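The Case for the Glass Jar at Work

For a long time I kept my lunch extras at the office in whatever they came in. Nuts stayed in the bag with a binder clip on it. Dried fruit stayed in the cardboard box. When I had soup, it traveled in a plastic tub with a snap lid, and I rinsed that tub in the break room sink and put it back in my bag damp. I did this for years and did not think much about it.

I have changed my mind, and I think more people should. A workplace is a good place to own a glass jar with a screw lid. I would go further and say that the shared shelf in any office should be mostly jars, and that the company should buy them.

The first argument is about looking. A food that you can see is a food that gets eaten. On our shelf at Listness we had a row of opaque tubs for a while, all the same size, each with a strip of masking tape saying what was in it. The tape was often wrong. Someone would finish the rice crackers and put pretzels in the same tub, and the tape would go on saying rice crackers until it fell off. People stopped trusting the labels and opened every lid to check. By June we were throwing out half of what we bought.

When we emptied the shelf, the oldest thing on it was a tub of red lentils that I had brought in myself. I had bought another bag since then.

Glass fixes most of that. You don't need to label lentils in a clear jar. You may want to write down the date, and a grease pencil on the bottom is enough for that.

The second argument is about lids, and I care about this one more. Snap lids wear out at the corners. Clip lids have a rubber ring that has to be taken off and washed separately, and in a shared kitchen it never is. I have pulled rings off office jars that I would not want to describe here. A plain screw lid has one job. It goes on, you turn it, and you can feel when it is tight.

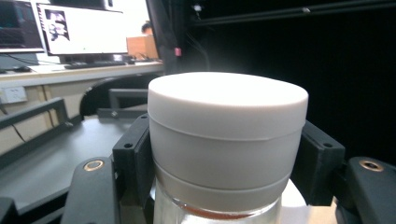 Hafiz Lau
Opinion

I prefer a tall white lid to a flat metal one. There is more side to hold, so people with small hands or sore wrists have a better chance of opening it. Metal lids of the thin kind get dented when they are dropped, and after that they cross-thread and sit crooked. They also rust at the rim if they are left wet, and a lid in an office is always left wet. A pale lid shows dirt, and I count that in its favor. If there is a sticky thumbprint on it, somebody will wipe it off.

The usual objection is breakage. Glass breaks and plastic bounces, and a busy workplace is full of elbows. That is true, and I have swept up my share. But in the year since we changed over we have lost two jars, both from the same high shelf, and we moved the shelf. In the year before that we threw away a grocery bag full of cracked tubs and lids that matched nothing. A tub that has lost its lid is broken too — it just takes up cupboard space while you decide to admit it.

The other objection is cost. My manager asked me for a number, so I worked one out. For the whole floor, jars and lids together came to 925 dollars, and there are 67 of us. That is less than 14 dollars a person, once. Niazi, the company downstairs, spends more than that on paper cups, and they are welcome to write in and correct me.

I will grant one point to the other side. Jars are heavy, and they are poor for carrying. I don't bring one on the train. My lunch still comes in plastic, and the jar stays at work, where I fill it from a bag every couple of weeks. People who tell you to use glass for everything have probably never walked a mile with a quart of chili in a shoulder bag.

I would also keep the sizes down to two. Our first order had five, and five sizes of jar means five sizes of lid in a drawer — the same trouble we had with the tubs. Two sizes with the same mouth is better still. Then any lid in the drawer fits any jar on the shelf, and the person putting things away at the end of the day does not have to try four of them.

If your office won't pay, start with your own. Save one from something you already eat, soak off the label, and let the lid air out overnight with a little baking soda in it, or your almonds will taste like pickles. Mine did for a week.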